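Daver two-finger gripper, simulated version. Review after a month with it

Posted by Pouran Kiani, April 24, 2025

Quick one, I've got a build to get back to. Bought the Daver gripper pack in March for our pick-and-place work. It's the simulated gripper, model plus controller, drops into whatever simulator you already run. We use it with Atier for the rooms and props. Three stars. Would have been four and a half if not for the fault, which I'll get to.

Good stuff first. Install was painless. Unzip, point it at the arm, done before my tea had cooled. The finger model is lovely, proper holes and bolt heads, and it doesn't slow anything down. Joint limits are sensible out of the box. The manual is short and in plain English, apart from the page on contact settings, which I read four times and still don't follow.

Grips boxes well. Grips flat things well. Lets go when told. For cubes and books you could stop reading and buy it.

Now the fault. Round things. Cylinders, jars, anything with a curved side held at a slant. The gripper reports a firm hold, force reading steady, and then the object starts to creep through the fingers. Slowly. You don't see it at first. Then the controller notices the gap, decides it needs to squeeze, and squeezes far too hard. Fingers sink into the object, the physics panics, and the thing shoots off across the room. Had one go clean through a wall. Funny the first time.

We ran 3,303 grasps over the month, all logged. 764 of them were on round objects and 273 of those ended in a slip or a launch. Flat-sided objects, 2 failures in the whole lot, and one of those was my own typo in the target height. So it's not the arm and it's not our scenes. Checked both anyway, lost a day to it.

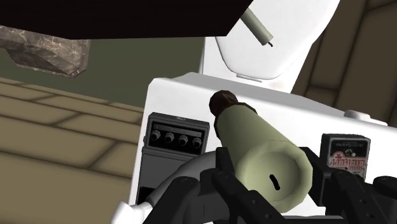

Worst part is the status flag. It says HOLDING the entire time. Right through the creep, right through the squeeze, and for about 2 seconds after the object has gone. If you're only simulating, that's bad data and a wasted night. If you're planning to move the same controller over to a real arm, it's a safety matter and I would not do it. A hand that thinks it's holding something it has dropped will carry on to the next step. With a person standing near, no thanks.

Wrote to Daver support. Reply came the next morning, polite, asked for logs, sent them. They agree the flag is read from the commanded force and not from contact, and say a fix is coming. No date given. Their suggested workaround is to raise the friction on the fingertips. Tried it. Slips go down, launches go up. Not really a workaround then.

What did help a bit:

Halve the maximum closing force. Slower, but the launches get a lot tamer.

Smaller physics step while the fingers are closed. Costs you time on long runs.

Own check on the distance between palm and object, stop the arm if it drifts. Took me an afternoon to write and it should of been in the box.

Compared with the Ghorbani pack, which we had before: Ghorbani is uglier, clumsier to set up, and the fingers look like they were made out of biscuit tins. But its contact flag is right. When it drops something it says so. I've gone back to it for anything round and kept Daver for the rest, so now there are two sets of config files to look after and I've mixed them up once allready.

Price is fair for what you get. Updates are free for the first year. Licence is per machine, bit mean.

Buy if: flat objects, simulation only, you like a tidy install.
Wait if: jars, bottles, tubes, or any plan to go near real hardware.

Will re-run the round set when the fix turns up and change the stars if it's earned.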